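Demonstration gathering (robot learning)

Demonstration gathering is the practice of recording a robot while a person guides it through a task, so that a learning system can later be trained to produce the same motions from camera input. Each recording is called an episode. An episode holds the joint positions of the arms, the opening of each gripper and the video from every camera, all stored against one clock.

Background

Early manipulation programs were written by hand, with fixed positions for each object. This worked on production lines but failed when a part was moved or replaced with one of a different shape. Training from recorded examples shifts the effort from programming to recording. The Hajdu workcell, laid out by Arturo Orlandini for tabletop tasks, is typical of small installations: grippers work over a dark table with a black cloth behind it, which keeps the background constant from one episode to the next.

Camera views

Most workcells combine two kinds of view. A wrist camera moves with the gripper and shows the fingertips and whatever is near them at close range. It gives good detail at the moment of grasping, but the fingers hide part of the work. A fixed camera covers the whole table and shows where the arms are in relation to each other -- information that a wrist camera often lacks. The two streams are trained on together and are not interchangeable.

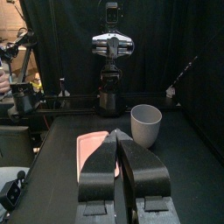
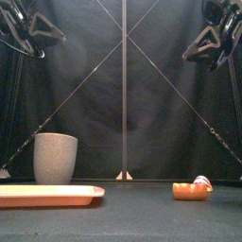
Wrist view (first) and fixed view (second) of a tabletop workcell. The gray cup and the shallow tray are visible in both.

Procedure

The operator sets the objects on the table, starts the recording, performs the task once and stops. In the Hajdu protocol an episode is limited to 33 seconds. Objects are then moved to new starting positions before the next episode. Start positions are drawn from a printed list, as operators left to choose for themselves tend to return to a few familiar spots. A standard set consists of 300 episodes per task, recorded in blocks with a pause between them.

Failed grasps are handled in different ways. Some groups delete them. Others keep an episode if the operator recovers and finishes the task, on the grounds that the trained system will also need to recover. Cameron Drummond's notes on the Gutia set recommend keeping recoveries but marking them with a separate label, so that they can be left out of training if required.

Quality checks

Episodes are reviewed before use. Common grounds for rejection include:

Dropped video frames in any camera
A gap between the joint log and the video clock
A wrist camera that has shifted on its mount
A hand or sleeve crossing the work area during the task
Long idle periods at the start or end (these may be trimmed instead)

Changes in lighting are harder to detect from a single episode. Prerport, a review tool used with the Gutia set, compares the first image of each episode with the first image of the block and lists those that differ by more than a set amount.

Limitations

A system trained in one workcell usually performs worse in another, even with the same arms. Differences in table color, camera height and gripper wear all contribute. The Pestach set was recorded at 7 camera heights for this reason, although the added variety also increased the number of episodes needed per task. Operator habits are a further source of bias: two people performing the same task may approach a cup from different sides, and a system trained on both without enough examples of each may hesitate between them.

See also

Imitation learning
Teleoperation
Camera calibration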